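About Stikdale

Stikdale is a small robotics workshop with a rather long memory. We teach pairs of robot arms to do the ordinary things people do in a kitchen - picking up an apple, putting the lid back where it lives, moving a slice of bread from one side of a board to the other - and we have been at it long enough to have made most of the mistakes a workshop of our size can make. This page is mostly the story of one of them, because when people visit us it is the thing they ask about, and because a good deal of how we work today goes back to it.

How we began

Ilango Gowda and Thu Khổng started Stikdale with one second-hand arm and a borrowed bench. Ilango had spent years repairing packing machinery and Thu had been teaching maths, and between them they had a notion that robots would learn household work best by being guided through it over and over, with patience, by people who knew what a tidy worktop ought to look like. The first table was set up in the front room of Thu's flat. We moved into our present unit when the second arm arrived, and we now have 23 people, most of whom have at some time or other spent an afternoon hunting under a bench for a plastic vegetable.

Our customers are mainly firms who build the software that makes robots useful, and a few colleges. They send us a task, we work out how to set it up, and our operators guide the arms through it until there are enough good runs to learn from. A typical order is 400 runs. The longest we have taken on is Dramani, which has its own table and its own cupboard of props, and which has been going so long that we have stopped thinking of it as a project and begun to think of it as a neighbour.

What happened in October

Dramani is the table where things went wrong. Two arms share the same small space there, and they have to, as so many kitchen jobs need two hands. The props are toys for the most part, a toaster and a fried egg in its pan and so on, and it is easy to look at a table like that and feel that nothing very serious could happen at it.
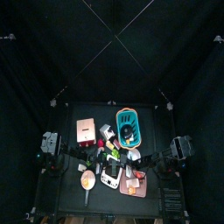
We had felt that way ourselves for quite a while, I am afraid, and it made us slack. Late one afternoon, a little after four, Hưng Lâm was guiding both arms through a packing task. The left arm lost its connection for a moment and then got it back. It ought to have stayed exactly where it was until somebody told it otherwise. What it did was try to catch up with every movement it had missed, all at once, and it swung across the table faster than any of us had seen it go, straight into the wrist of the right arm.

Quang Đinh was standing at the front edge with his hand out, about to straighten a prop. He pulled back in time and was not hurt, though he went home early with our blessing and a box of biscuits. The right arm had a cracked wrist housing and a bent finger. The left one carried on pushing until Hưng reached the stop button, and he had to get up from his chair to do it, which is the part of the story that still makes Ilango go quiet.

What we found

We switched off every table in the building that evening and left them off until we understood the fault. It took Thu and Nhàn Dương the better part of two weeks. Nhàn went back through 200 earlier sessions and found 51 in which the same thing had begun to happen on a much smaller scale: a short gap in the connection, then a little jump as the arm caught up. Operators had noticed the jumps. They had mentioned them to one another over tea, and had learned to wait a second before carrying on, and it had never been written down anywhere that Ilango or Thu would read it.

So there were really two faults. One was in our control software, which we call Clelo and which we had written ourselves, so there was no one else to grumble at. It kept a list of missed movements when it should have thrown them away. The other was in the way we talked to each other, and that took a good deal longer to mend.

We wrote to all our customers the same week and told them what had happened, including the ones whose work had never been near that table. One or two were cross, quite rightly, about the delay. They all stayed, and we remain very grateful for it.

How we work now

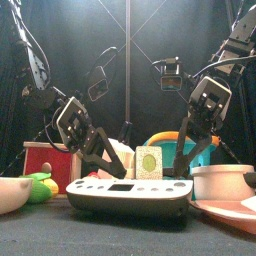 Does an arm still try to catch up if it loses its connection?

An arm that loses its connection now stops and holds its position. When the connection comes back it stays put until the operator has looked at the table and released it by hand, and if it has been out for more than a moment we end that run and start a fresh one.

There is also a speed limit on every arm, kept separately from Clelo, so that a mistake in our own software cannot undo it. The stop buttons have been moved to where an operator's hand already rests, and there is a second one at the front of each table for whoever is setting out the props. Hands stay outside the working area unless both arms are locked. Stimex, a small firm down the road who look after lifting equipment, come in each spring and autumn to go over our arrangements with us. They are very polite and they miss nothing, and we have come to look forward to the visits more than we expected.

The book by the kettle

The change we are fondest of is a plain ruled notebook that lives next to the kettle. Anybody who sees an arm do something odd writes it in there, however small, and Nhàn reads it every morning and writes an answer underneath. Some of the entries are serious. We caught a worn cable that way in the first month, and a gripper that was closing a shade harder than it should. A great many are not serious at all, and there is a long-running correspondence about whether the toy egg has shrunk. Please don't let that put you off if you come to work here! We would far sooner have ten entries about the egg than miss one about a jump.

Hưng now trains all our new operators, and he begins with the October story, told from his own chair. Quang looks after the props and tables, and has opinions on the tidiness of both.

Come and see us

We are always glad of visitors, whether you are thinking of sending us a task, looking for work, or bringing a college group. Groups are best kept small, as the room is not a large one, and we ask everybody to tie back long hair and leave dangling scarves at the door. Mornings suit us best. Ring ahead and ask for Thu, who will put the kettle on, and do have a look through the notebook while you wait for it to boil.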